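The Jilside Study Planner for Community College Students

I made the first Jilside for myself, at a kitchen table, the summer before I transferred. I was taking two classes at one campus and one at another, working evenings, and keeping my deadlines on the backs of receipts. I missed a scholarship essay by one day. One day! I still think about that money.

So I drew up my own pages, got them printed at a copy shop, and carried them around in a clip until the corners went soft. People in my chemistry section kept asking where I bought it. A few years and a lot of paper samples later, you can buy it here, and it's a real book with a real cover.

What you get

The Jilside is an undated planner with 24 weekly spreads, enough for a fall term and most of a spring one if you skip the breaks. (I do skip the breaks. You should too.) Undated means you can start it in March if that's when you finally decide to get organized, and you haven't thrown away half a book. Each week sits across two pages, with the days on the left and your classes on the right. You write in your own class names, so it works for three classes or six.

After the weekly pages there's a transfer section, and this is the part I'm proudest of. There's a page for each school you're applying to, with spaces for the application deadline, the fee, who's writing your letters, and whether you've sent your transcripts. Under that is a grid for matching the courses you've taken with the ones the new school wants. I filled mine in with pencil, erased it, and filled it in again, so the paper there is a little heavier and holds up to an eraser.

Then there's the scholarship and honors log. If you've ever been asked to list your activities and awards on the spot and gone completely blank, you'll see why I put it in. Write down the club, the hours, the name of the person who ran it, and one sentence on what you did. Do it the same week. By the time you're applying for something, half your essay is sitting there waiting for you.

Paper, cover and size

The pages are 90 gsm, cream, and lightly ruled. Gel pens are fine, and most highlighters are fine. Fat permanent markers will bleed, so please don't. The cover is a flexible card in one of three colors: Indeo (a deep blue), Danladi (rust) and plain gray. I named the blue and the rust late at night and I've never regretted it.

It's spiral bound so it folds flat on those tiny lecture hall desks. The spiral is on the left. I know, lefties, I know. I've got a left-handed version on my list and I'll put a note on this page when it's ready.

There's a pocket inside the back cover too, deep enough for a folded syllabus or a parking receipt, and an elastic strap that keeps the whole thing shut in a backpack. 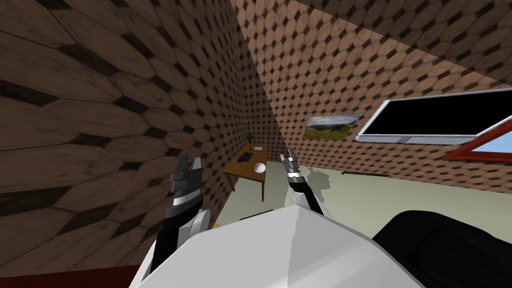

Two arms, two grippers, seen from above.

How I use mine

Every Friday, before I leave campus, I sit down for a bit and copy the next week's due dates out of each syllabus. I've tried doing it on Sunday night and it makes me miserable. Then I circle the one thing that would hurt most to miss. That's the whole method. I've seen planners with stickers and mood charts and a page for your water intake, and if you love those, great, but I wanted something I'd still be using at midterms.

The phone question comes up a lot. I use my phone calendar for shifts and appointments, and the Jilside for schoolwork and applications. Writing a deadline by hand makes me look at it, and I can see the whole week without scrolling.

Ordering for a group

Honor societies, tutoring centers and first-year programs, hello! I do a group price on orders of 95 or more, all in one color or mixed. The biggest order I've packed so far was 400, and it took over my entire living room. If you'd like your campus calendar or tutoring hours bound into the front, I can do that as well. Send it as a PDF, and leave a wide left margin for the spiral.

The printing and binding are done by Enik, a small shop I've worked with since the second edition. They're careful and they answer the phone. Group orders take longer than single copies, so get in touch well ahead of orientation if you need them in students' hands by then.

Shipping and returns

Single copies go out in a padded mailer. If yours shows up bent or with a page missing, send me a note with your order number and I'll replace it, and you don't have to mail the damaged one back. If you just don't like it, you can return it as long as you haven't written in it.

Refill packs of weekly pages aren't available for this edition because of the spiral. The transfer section is sold separately as a thin booklet, in gray only, for anyone who already has a planner they're happy with.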